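The Long Way Up Prothero

I was eating a cheese roll in a lay-by when Sorcha MacRitchie went past me for the first time, and I dropped most of it down my jacket. You hear a hillclimb car well before you see it. The noise bounces off the trees, goes quiet round the back of the quarry, and then suddenly it's right there, all wheels and fury, and gone again before you've turned your head.

That was June, at the Prothero climb, and I'd only gone along to keep a friend company. I've watched circuit racing since I was small, I'd sat through more rainy touring car weekends than I care to add up, and I had hillclimbing filed away as something people did in tweed. Well, more fool me!

The course is 2362 metres of narrow public road, shut for the weekend and lined with straw bales that wouldn't stop a determined pushchair. Drivers go one at a time, against the clock, from a standing start outside the old dairy to a finish line beside a sheep pen. A good run takes 72 seconds. You wait all morning for it, you get a second one after lunch if the weather holds, and then you go home. There's no pit wall to ask for help and no safety car to bunch everybody up again (I'm looking at you, every Grand Prix of the past few years).

Sorcha has been doing this since she was old enough to hold a licence. Her car is a single-seater called the Clurkell, after the farm where she and her brother built it, and it's painted a shade of green that I can only describe as hospital corridor. When I found her in the paddock she was lying underneath it with one boot sticking out.

"Pass us that rag," said the boot. So I did, and that was our introduction. 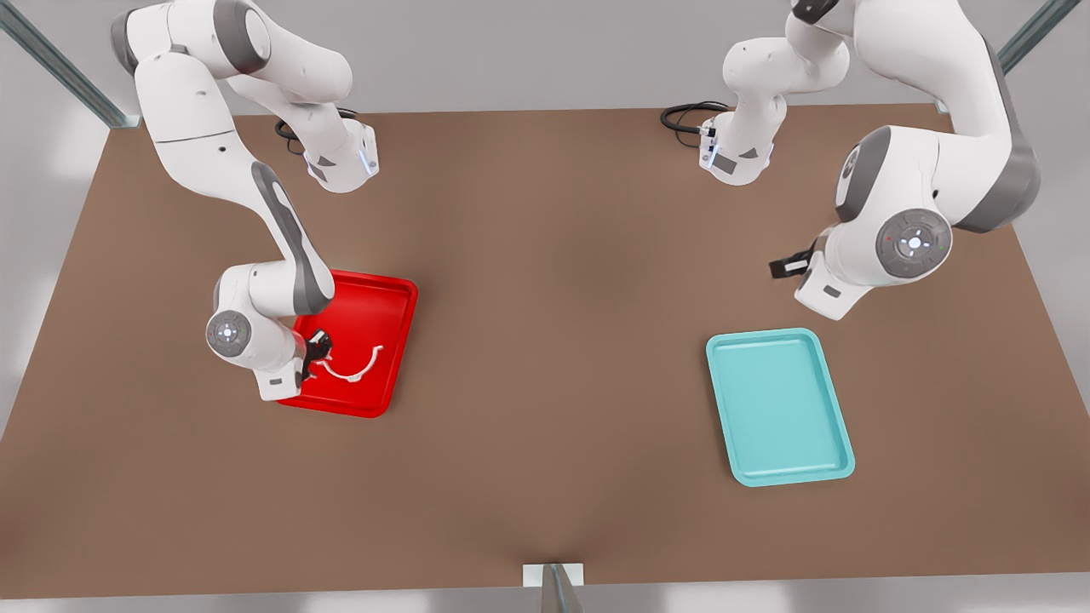

She'd lost time at the Elbow, a tight left-hander with a drain cover right where you want to put your front wheel. Everybody has a theory about the Elbow. Nanami Hirano, who was leading the class at that point by a whisker, brakes early and gets the power down before the camber falls away. Sorcha brakes late and hopes. "I've tried being sensible," she told me, wriggling out at last. "I was slower and I didn't enjoy it."

The climb was first run before the war and the last few hundred metres were resurfaced in 1944, by soldiers, according to a plaque by the gate. Parts of it feel as if they haven't been touched since. Tuulikki Väisänen, over from Finland with a borrowed car and a very large flask, walked the whole thing three times on the Saturday evening, prodding the tarmac with her toe and muttering. I walked it with her once and was out of breath by the second bend. It's steep! Television never shows you how steep anything is.

What got me was how much you can see of the driving. At a circuit I'm usually peering through a fence at something the size of a matchbox. At Prothero I stood on the bank above the Elbow and watched hands moving on the wheel. I could see Hatsue Nishimura catch a slide that should have put her in the nettles, and I could see her laughing about it on the way out. She finished fifth in class and was as pleased as anything.

Then it rained over lunch, of course, and everyone ran about swapping tyres. The sun came back, the top half of the hill dried, and the bottom half, under the trees, didn't. Do you go with wets and suffer at the top, or slicks and tiptoe off the start? Nanami went for wets. Sorcha stood looking at the sky with her helmet under her arm for ages, then put slicks on and wouldn't discuss it.

She nearly lost it in the first fifty metres. The back stepped out by the dairy wall, the crowd made that noise crowds make, and she gathered it up and just kept going. By the quarry she was flying. She took the Elbow later than I'd seen anyone take it all day, hit the drain cover, bounced, and went up through the dry bit like something fired from a gun. She'd beaten Nanami by three hundredths of a second.

Nanami was first over to shake her hand, and told her quite cheerfully that she was an idiot.

I've been to two more climbs since then, including Jondia, where the road is wider and the bacon is better. My friend, who only wanted company for the day, has gone back to watching the Grands Prix on his sofa. I've bought a folding chair and a proper waterproof, and I'm looking at the entry fee for the novice class next spring.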